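Comparison of Two Finger Profiles for a Parallel Gripper with Wrist Camera
Project report, Grinton robotics laboratory
Author: Yaryna Savchuk
25 September 2023

1. Aim

The project compared two sets of fingers on the same parallel gripper when picking up thin-walled plastic containers and lids. The first set (Tevum) has flat, broad pads. The second (Skoryk) narrows to a point. The arm, the controller and the wrist camera were left unchanged between sets.

2. Set-up

The camera is fixed to the wrist and looks along the fingers, so both tips stay in view during the approach. Exposure was locked after the first session, as automatic exposure shifted whenever the arm passed between the lamp and the table. The gripper was driven in position mode with a force limit set in the controller. The limit was the same for both sets.

A trial began with the fingers open above the object and ended when the object had been held clear of the table for 5 seconds. Dropping the object, or moving it without lifting it, was recorded as a failure. In total 247 trials were run. Trials stopped by a controller fault were repeated and are not included.

3. Observations

The broad pads gave the steadier hold on boxes with straight walls. They were poor on low objects, where the lower edge of the pad met the table before the fingers had closed. The pointed fingers reached raised rims more easily but allowed the object to turn about the line between the tips.

Translucent plastic was the main difficulty for the camera. The contour detector tended to lose the rim where pale plastic lay against the white tabletop, and a finger passing in front of the object removed part of the remaining outline.

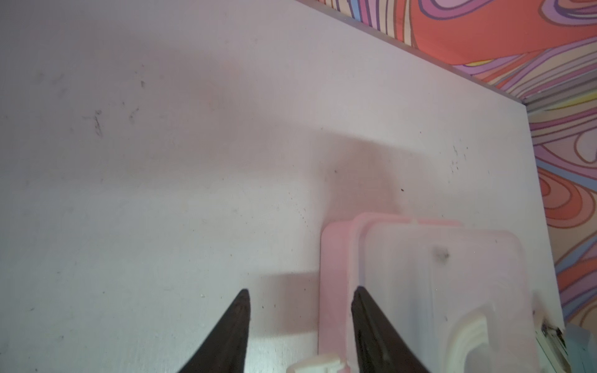 Xinyi Kong, on reading the draft, objected that the detector should not be blamed for every miss on the translucent parts, as the fingertip offset had been measured with the broad pads fitted and carried over to the pointed ones. The offset was measured again and found to be wrong by 2 mm. The affected trials were repeated and the earlier results discarded.

After this correction the pointed fingers still turned the lids, but early contact with the rim became less frequent. Nearly all of the remaining failures occurred during the lift.

4. Limitations

Finger wear was not measured. Only one force limit was used, and a lower one might have reduced bending of the thinner walls. The lighting at Grinton differs from that at Lasbridge, where the detector was tuned.

5. Further work

A rubber sleeve for the pointed tips has been drawn but not made. The next series is planned for January, with a dark mat in place of the bare tabletop and the offset measured after each change of fingers. The controller log should also store the finger set in use, which was written down by hand in this series.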